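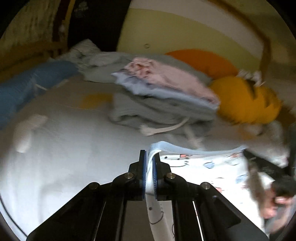 Wenside, Mon 20 March

Section 4. Folding on the bed

Use this section for children's blankets, pillows and clothes that are sorted on the bed before they go into the Zelier under-bed drawer. The drawer itself is covered in Section 3.

Before you start

Put a clean sheet on the bed. Move pillows and plush toys to the edges. A long body pillow can stay along one side. Clothes that are already folded can stay in the middle in a stack, with the heavier items at the bottom.

Folding a fleece-edged blanket

1. Lay the blanket on the bed, printed side up. Cartoon prints such as the cat faces make it easy to tell the front from the back.
2. Take hold of the border at one side and the far side with your other hand. The fleece tends to curl — flatten it before you fold.
3. Bring the two long sides together and smooth out the air.
4. Fold in half again, then in thirds. The finished bundle should be no more than 60 cm wide.
5. Place it in the drawer with the folded edge facing you.

Note: Blankets over 80 cm on the short side need one extra fold at step 4.

Drawstrings and cords

1. Pull the cord even on both sides.
2. Tuck it inside the garment before adding anything to the stack.

CAUTION: Do not close the drawer on a trailing cord. It can wrap around the runner. Replacement runners are part no. 423.

Bedding

Fold loose bedding last. It goes in the Boroda bag, not in the drawer, and the bag goes on the shelf with the zipper facing out.

Last updated in January by Severin Camenzind
12 shares
2 comments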